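Notes on the bottle shelf, plus how to read the spreadsheet that goes with it. I started this as a text file taped inside the cupboard door and it got out of hand, so now it's a README.

# Yorath bottle notes

Yorath is what I call my record of screw-cap bottles: which ones I keep, what they look like, how they're marked, and what state the caps are in. There are 676 rows in it at the moment. Most of those are the same 22 bottles showing up again and again, a fresh row each time I check one over, so please don't picture a warehouse! It's one shelf, a bench and a label maker that's nearly out of tape.

I keep bottles for decanting things around the house and shed (plant food, dish soap, the good vinegar) and I got tired of caps that felt closed and weren't. One sideways trip in the back of the car with a litre of seaweed fertiliser will do that to a person. The smell was with us until April.

## What's in here

- `bottles.csv` – one row per check
- `caps.csv` – one row per cap, because caps wander off and end up on other bottles
- `marks.md` – how I do the tape lines, longer and duller than the bit below
- `old/` – my first go, different column names, don't merge it unless you enjoy suffering

## Columns in bottles.csv

| Column | What I put in it |
|---|---|
| `id` | a short name, all lower case |
| `body_colour` | plain words: white, off-white, brown, clear |
| `cap_colour` | same again |
| `cap_edge` | smooth, ribbed or other |
| `mark` | tape, pen, none |
| `mark_lines_up` | yes, no, can't tell |
| `neck_wrap` | yes or no |
| `scuffs` | 0 to 3, by eye |
| `notes` | whatever I felt like typing |

The `scuffs` score is pretty loose. A 0 looks fresh off the shop shelf, a 3 means I'm thinking about the recycling bin. I'd trust it to within one either way, and less on the days I did a whole batch after dinner. Grey is spelled "grey" everywhere except in `old/`, where I used both (sorry).

## The tape lines

I stole this idea from paint marks on bolts. You do the cap up as tight as you want it, then run a strip of tape across the top of the cap and another down the body so that the two make one line. Later on you look at the line. If the cap half has gone wandering off to the side, the cap has moved, and you didn't have to touch a thing to find out.

Red is my favourite for this. I tried blue and I tried a silver paint pen, and on a pale bottle in a dim cupboard neither of them jumps out at you the way red does. Black is fine on white but looks like dirt, so I kept trying to wipe it off.
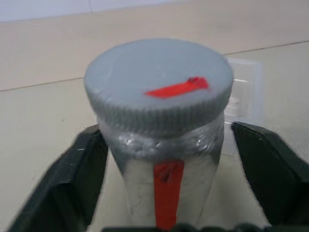
*Red on the cap, red down the front, and it reads as one line. I'd put this down as a yes for `mark_lines_up`.*

The ribbed edge on a grey cap like that one is what I look for when I'm buying. Smooth-sided caps are lovely to look at and miserable with soapy hands. If you're putting tape on a ribbed cap, keep it to the flat top. I've tried folding it down over the ridges plenty of times and it never sits properly, it bridges across the grooves and starts peeling from the bottom.

Tape gets grubby too. You'll see dark patches and smudges on red strips after a while, and I leave them alone as long as I can still follow the line. Swapping a strip means lining everything up again, and I only bother if an end has lifted.

`neck_wrap` is for anything clear and crinkly around the shoulder, plastic or tape, I lump them together. It catches the light something awful and makes the bottle look messier than it is. I don't take it off. If it's there it gets a yes and we move on.

## How I do a check

1. Stand the bottle up on the bench, line facing me.
2. Look at the line before touching the cap. (I forget this one constantly.)
3. Fill in the colours again, even if I think I know them.
4. Try the cap with one hand.
5. Type up the row before picking up the next bottle.

Step 5 is there on account of the afternoon I did 9 bottles in a row from memory and had to bin the lot. They're still in the file with "guess" in `notes`, so filter on that word if you want them gone.

## Things I know are wrong

- The Mirneo bottles came in two batches and I gave both batches the same ids. I've split most of them, but if a bottle seems to change colour halfway down the file, that's why.
- Gallunex caps fit other bottles a bit too well, so a few have been living on the wrong body for ages. `caps.csv` is the one to believe there.
- "Off-white", "light grey" and "white" depend a lot on whether the bench lamp was on. I wouldn't build anything on the difference.
- "Can't tell" in `mark_lines_up` can mean the tape was gone or that I put the bottle away before looking. I should have made those two separate answers from the start.
- There's no column for how full the bottle is. I thought about adding one, then thought about going back through all those rows, and made a cup of tea instead.

## Using it

Go for it! Copy it, chop it up, use the columns for your own shelf, whatever suits. If you swap in your own bottles I'd suggest keeping `mark` and `mark_lines_up` as they are, because the little Uvovent script in the main folder looks for those two by name and falls over without them. It sorts the noes to the top and doesn't do much else.

If you spot a row that can't be right (a smooth cap that turns ribbed, that kind of thing), send me the `id` and the row number. Row number as it is in the raw file, please, since mine and yours will be different as soon as either of us sorts anything.

Last tidy-up was 14th March. Brown bottles are next, once I find some yellow tape that'll stick to them.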